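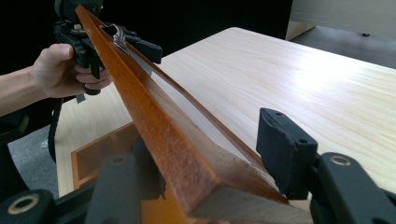
About Jirel

Jirel writes and maintains handling rules for companies that teach robots by hand. When people perform a task with hand-held grippers so that a machine can later learn it, the result depends a good deal on how those people were told to work. We write down how they should work, train them to do it, and check that it is still being done six months later.

We started as two people inside Gruller, a furniture hardware supplier, where we kept the bench instructions for the assembly line. Gruller began recording hand-held gripper work and found that every operator had a different idea of what a finished task looked like. We wrote a four-page sheet. Other firms asked for it, and after a while the sheet became our whole job. Jirel is now a separate company with its own office and training room in Sedudura.

What we do

Our main product is the Jirel Bench Code. The current edition has 46 rules, grouped by stage: setting up the table, picking up, moving, placing, and stopping. Each rule is one or two sentences long and can be checked by a person standing next to the bench. If a rule can't be checked that way, we take it out or rewrite it.

Much of the code deals with long, thin parts, such as slats, rails, and edge strips. They twist easily, they hide whatever is behind them, and they are often carried by two grippers at once. The section on long parts asks operators to do the following:

Take hold on the flat faces, with both finger pads in full contact.
Keep fittings such as hooks and hinges clear of the pads.
When two grippers share a part, say aloud who lets go first.
Close any lid that is in the path of the part, or move the box.
Keep cables to the outside of the arms and off the tabletop.

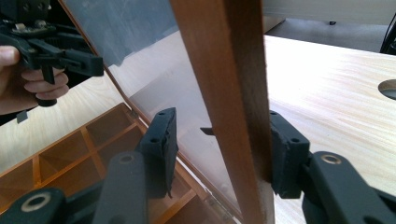

Wooden strip held by its two faces, with a compartment organizer alongside.

We also run a two-day course for operators and a shorter one for the people who supervise them. Both are held at the bench. To date, 1046 operators have completed the longer course. There is a short written check at the end, but the pass mark depends on the bench work.

How we review

Clients send us recorded sessions and we read them against the code. A standard review covers 490 takes, picked by us from the full set. For each take the reviewer marks which rules were followed, which were not, and which did not apply. We do not give an overall score. Clients used to ask for one, and we found that a single number led them to fix the easy rules and leave the others alone.

Placing is where we find the most to write about. Setting a slat along the rim of a tray is a simple job, and it still goes wrong in several ways: one end comes down early, the part slides toward the stronger grip, or the operator lets go before the part is supported.
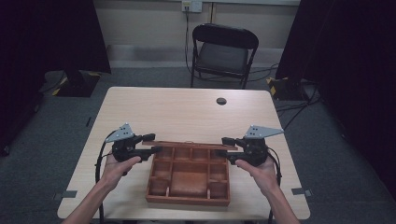
The code asks for both ends to be lowered together, for a short pause once the part is resting, and for the jaws to be opened only after that pause. It also asks that the table stay where it was at the start of the session. If someone bumps it, the session stops and the table is put back on its marks before work goes on.

A take that breaks a rule is labeled and kept. We ask clients not to delete these takes, and our reviewers will note it in the report if numbers are missing from a series.

How the code changes

The code is revised every August. Anyone who works under it can propose a change, and operators send in more of these than managers do. Proposed rules are tried at our own bench and at one client site before they are added. For the last two editions that site has been Zeleke, a maker of flat-pack storage, and several of the rules on trays and dividers came from its operators.

Old editions stay available on request, so that recordings can be read against the rules that were in force when they were made.

Working with us

New clients usually begin with a one-day visit. We watch the work, read your present instructions, and send a written report within two weeks. You are free to use the report without hiring us for anything further. To arrange a visit, use the form on our contact page and tell us how many benches you have and what kinds of parts you handle.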